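Open day at Lindus, and what I made of it

10 June 2025

I'd had the invitation since March and nearly didn't go. Lindus have been telling anyone who'll listen that robots will be doing our kitchens before long, and I have heard that from enough people over the years to keep my coat on when it comes up. But the new Plornholm building is a short bus ride from me, there was lunch, and I wanted to see the thing for myself.

You sign in, you get a lanyard, and you're put in a group and walked round. Ours was mostly people from local firms and one or two who looked as if they'd come for the lunch. Fair enough, so had I.

The first half hour was slides. The figure they were proudest of was 3463, the number of practice runs the arm had completed in simulation before the spring. I asked how many of those had gone well. The answer was long and had the word "promising" in it twice. I wrote down the 3463 and left a gap next to it, and the gap is still there.

Then on to the demo proper, which they call Drorow. It's a simulated kitchen with a simulated arm in it, and the job is working the controls on a box that sits on the table. Turn a knob, let go, move to the next one. I'd assumed we were going to see metal and motors, and I wasn't the only one, judging by the faces. The real arm was "in another room today". 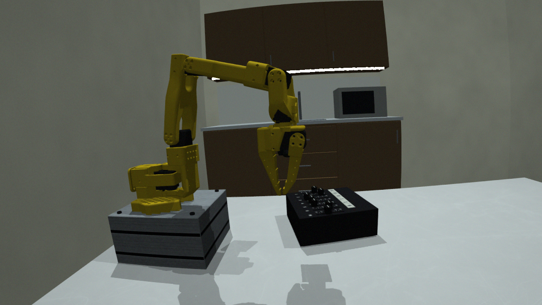
I'll give them this, the software is quick. They can run 300 attempts while you drink a cup of tea, change the lighting, nudge the box a bit to one side and go again. If you're trying to teach a machine something dull, I can see why you'd want to do it where nothing breaks. My trouble is with the next step. A knob on a screen turns exactly as stiffly as someone has typed in. The one on my cooker sticks in winter and has grease under it.

When I put this to our guide I was told that Shih, their other package, deals with "the gap to reality". We didn't see Shih. It was down for the afternoon session, which cost 60 pounds extra – and I'd already been told the last bus back wasn't one to miss.

Lunch was decent. The sandwiches were made by people.

I've asked to be told when the real arm is on show, and whether I can bring my own knob.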